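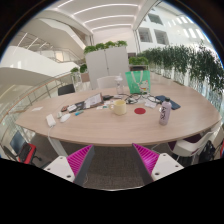 A shared table, with cables, papers and a mug on top.

Clearing a shared table: what the Merkia trials found

The Merkia group tested how hand-held grippers and the arms trained from them cope with cluttered tables. Two orders of work were compared over 694 pickups, and the results apply at home too.

Start with upright things. Bottles and mugs went first in the better order, and 286 of the pickups were bottles alone.
Grip a bottle by its sides, below the cap. Lift straight up before you move sideways.
Leave cables for last. Unplug both ends, then coil each one separately — pulling on a tangle drags whatever is lying on it.
Stack papers before moving a laptop or tablet.
Keep a coaster in one fixed spot. Arms trained on a fixed drop point placed 85 percent of cups cleanly.

Soft ribbed pads held smooth plastic better than flat ones. Rubber jar grips do the same job in a kitchen drawer.

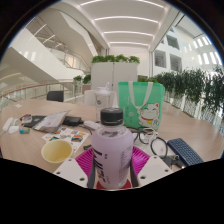

Noemi Okafor wrote to say that the cables-last rule fails on her workbench, where the cords lie over everything else. She lifts them off first and hangs them on a hook, then does the bottles.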